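How to label grasp attempts so a small policy can learn from the bad ones

Dinsa tutorials, part 2
1 April 2018

Most grasping datasets keep the successes and throw the rest away. In the Zadora work we kept everything and added a short label to each attempt. The policy trained on all the labelled attempts did better on soft objects in baskets than the one trained on successes alone. This page explains how to do the labelling yourself. It assumes you have already recorded your attempts and can play them back with the gripper width and wrist force alongside the video.

What you need

A set of recorded attempts on one kind of task. Ours was moving bread rolls in and out of a basket.
A log of gripper width and wrist force for each attempt, on the same clock as the video.
A plain spreadsheet. We tried a proper annotation tool in December and went back to the spreadsheet within a week.
Two people who will label separately.

Step 1. Cut each recording into attempts

An attempt starts when the fingers pass below a fixed height above the table and ends when they rise above it again. Use the arm's own position for this and leave the video out of it. If the fingers dip and come back up without closing, it still counts. Our early script dropped these and we had to cut the Brurivthorpe recordings a second time.

Step 2. Mark the contact moment

Go through the force log and find the first clear change after the fingers pass the height line. Write down the time. Then look at the video at that time and write what was touched first: object, container or table. If you can't tell, write "unclear" and move on. Do not guess from the result of the attempt. A roll that ended up in the air may still have been reached by way of the basket wall.

Step 3. Give the attempt one outcome

We use four: held, slipped, missed and blocked. "Slipped" means the object left the surface and came out of the fingers before the release command. "Blocked" means the container stopped a finger before the gripper could close. Keep the list short. We began with 11 outcomes, and the two labellers disagreed most on the rare ones — merging them fixed that.

Step 4. Note the spread of the fingers

Record the gripper width at the contact moment, taken from the log. For soft objects this turned out to be the most useful column in the sheet. Inside a basket there is less room to open wide, and a width that suits a roll on the cloth can put a finger into the side.
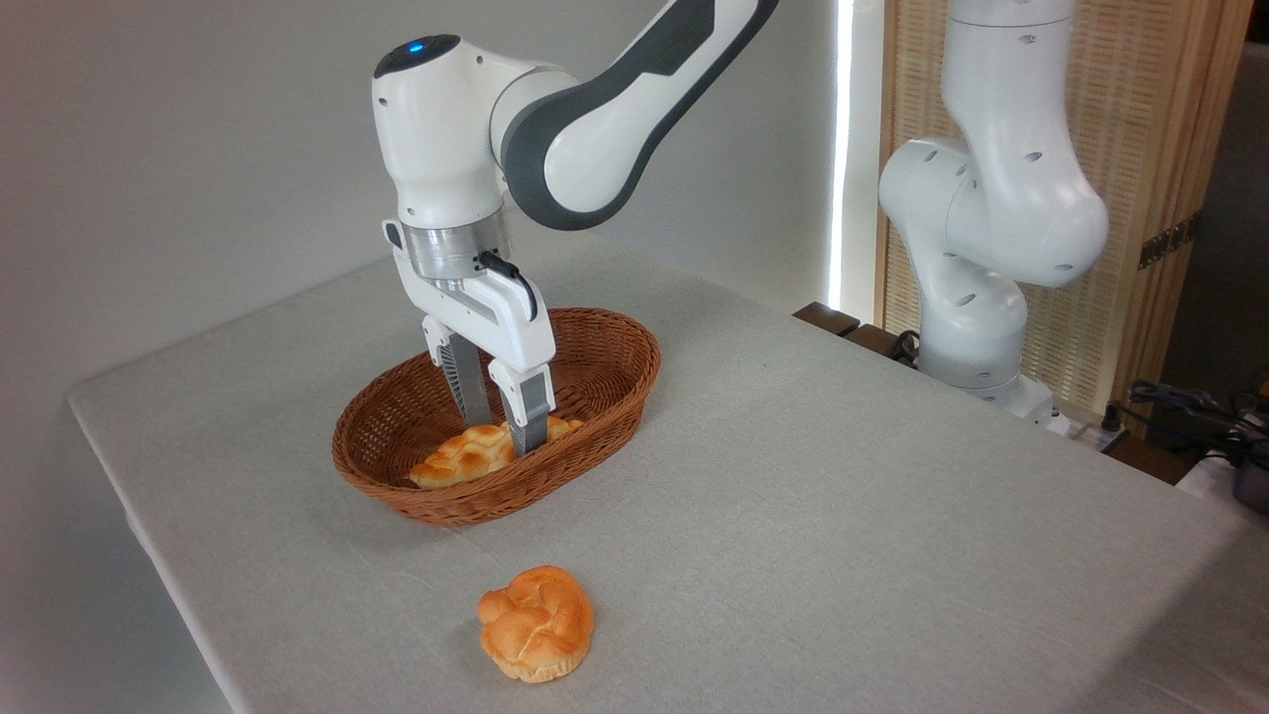 Gripper fingers either side of a braided roll in the basket, with a second roll on the cloth.

Step 5. Compare the two sheets

Put both labellers' sheets side by side and sort by attempt. Where the outcomes differ, watch the attempt together and agree on one. Where the contact times differ by more than 10 frames, check the force log again. In our first batch 23 attempts needed a second look, nearly all of them slipped against missed.

Step 6. Train with the labels

Feed the outcome in as an extra input during training and set it to "held" when you run the policy. No other change is needed. We used the Vustgate training script with its default settings and trained for up to 10 hours on one card.

Check the result on positions you did not record. If "blocked" attempts go up when the object sits near the container wall, you probably have too few blocked examples. Record more of those before you change the model.

Part 3 covers the height line for containers with sloping sides.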